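Water for coffee, continued
November, started after lunch and finished far too late

Picking this up again where the last entry stopped, with the kettle crusted white and everybody telling me a different reason why. I promised myself I would write down what we did this time and in what order, and I've made a pot of tea (tea! in the coffee notes!) and intend to get it all in before the details wander off.

The question is still the same one. Our tap water is hard, the coffee from it tastes flat and a bit chalky, and the kettle and the capsule machine both need descaling more often than anybody wants to do it. How much of the flatness is the water, and can we fix it cheaply without hauling bottles up the stairs?

Tap reading

Ran the cold tap until it was properly cold, filled the tall jar, and did the drop test with the Restatus kit. You add drops and swirl until the pink turns blue, and I find that last stretch maddening, as it goes a kind of bruised violet and sits there making you doubt your eyes. Came out at 266 ppm as calcium carbonate. The old sheet taped inside the cupboard says 300, from the spring, in handwriting I don't recognize. The two could easily both be right. The supply here gets blended from different wells and I've been told it shifts with the season, but I have no paper to back that up, so consider it gossip for now.

Then the same test on water from the Wemeo filter jug. That one holds 700 ml in the top part, a silly size if you ask me, as it takes more than one fill to do anything useful. The filtered water turned blue so quickly that I thought I had spoiled the sample and did it over. Same result. I wrote the number on a sticky note and the sticky note is now somewhere in the recycling, so I will have to run it again. It was well below the tap, and that's all I can swear to.

One thing I hadn't appreciated until I read up on it is that hardness and alkalinity are separate things. Hardness is the calcium and magnesium. Alkalinity is mostly bicarbonate, and it soaks up acid, so a bright, fruity coffee made with high-alkalinity water comes out tasting like somebody turned the lights down. Scale needs both of them, more or less: heat the water and the calcium and the bicarbonate come out together as that white crust. I had been blaming the calcium alone for everything.
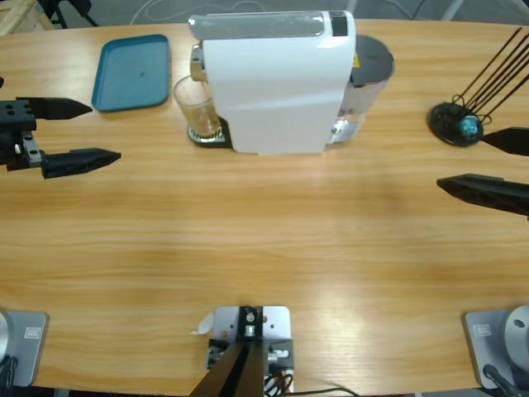
Hae-won Yeo wrote back on this part, in green ink on my draft: I would measure the alkalinity before buying anything. If it's high, the jug will help the taste even when the hardness number hardly moves, and if it's low, you should be looking at the beans. Also, please stop using the bent spoon for stirring samples, it lives in the sugar.

Fair on both counts. The alkalinity drops are in the same box, as I found when I finally unfolded the leaflet, so there was nothing to buy. I've rinsed the spoon and given it back to the sugar and am using the glass rod now.

Tasting

We did this with the Trusero beans, the lighter roast, ground fresh each time and brewed in the small glass cone. Same dose, same kettle, same pour as near as I can manage it. Tap water in one cup, filtered in another, and a third made half and half. I marked the bottoms of the cups with tape and had someone else shuffle them while I stood in the corridor feeling foolish.

I picked out the tap cup right away, by smell, before I'd even tasted it. It had a dull, cardboardy nose and a thick feel on the tongue. The other cups were much harder to tell apart, and I changed my mind about them as they cooled. My notes say "apricot??" for one and "nice, rounder" for the other, and I was so pleased with the rounder one that I drank it all and then couldn't go back and check.

The capsule coffee is a different matter. It's a darker roast, ground fine and pushed through under pressure, and there's so much going on in a little cup that I expected the water would hardly show. I was mostly right, I think. There was a touch less bitterness with filtered water, perhaps, but I wouldn't put money on it.
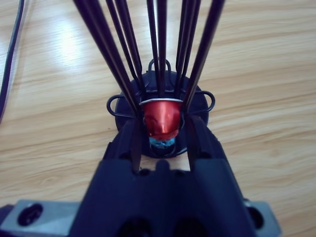
Someone from down the hall tried the same pair and disagreed with me cheerfully, saying that the tap version had more body and tasted the way coffee ought to taste, and that if we meant to take the chalk out we could leave one jug of the old stuff for those who like it. I have written that down as a vote for tap. It's a perfectly good opinion and it has made me wonder how much of "better" is simply what each of us grew up with. My grandmother's well water would have dissolved a spoon and I still miss her coffee.

Going too soft is also a thing to watch. Ryu, the café by the station, lent me a bottle of their distilled to try (very kind of them, must return the bottle), and the cup I made with it was thin and sour, almost like weak lemon tea. You do want some mineral in there to draw the flavor out. I had always assumed that the purest water would make the cleanest coffee, and I would have gone on assuming it quite happily.
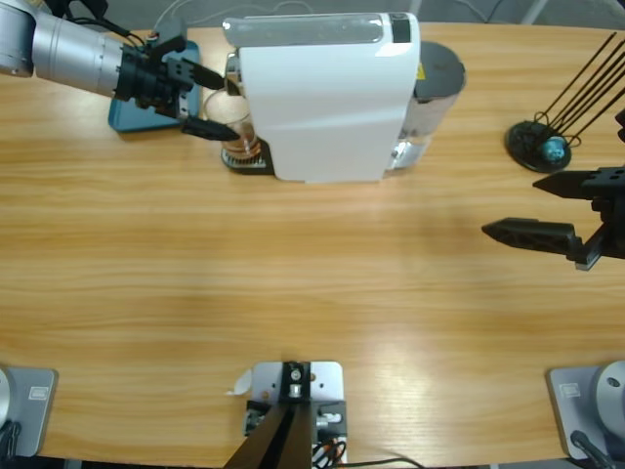

So the half-and-half mix is looking like the sensible one for the glass cone. It's easy to make, it stretches the filter cartridge, and it gives up very little in the cup as far as I can tell. For anything with a heater and a tank I'd lean toward filtered all the way, on account of scale, and live with a slightly leaner taste. I want to repeat the blind cups with more people before I put that on the cupboard door as gospel.

Kettle

Descaled with citric acid, a heaped spoonful in a half-full kettle, brought up hot and left to sit through my phone call. The call went on and on, and by the end of it the bottom was shiny metal again apart from a stubborn ring at the weld. Rinsed 2 times and then boiled a plain kettleful and threw it out. White vinegar does the job too, but the smell hangs around for days and gets into the tea, and I would like to keep my friends.

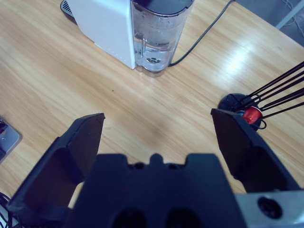 Still to do

Rerun the filtered sample and write the number in this book, in ink, at the time.

Do the alkalinity test on tap, filtered and the mix. Take Hae-won's advice and do it before anything else.

Blind cups again, with the person shuffling also keeping the key. Tape came off one of the cups in the wash last time.

Ask who wrote the spring reading, and whether it was first-draw water or let to run.

Date the filter cartridge. I have no idea how old the current one is.

Return the bottle to Ryu, and take them some of the Trusero if there's any left.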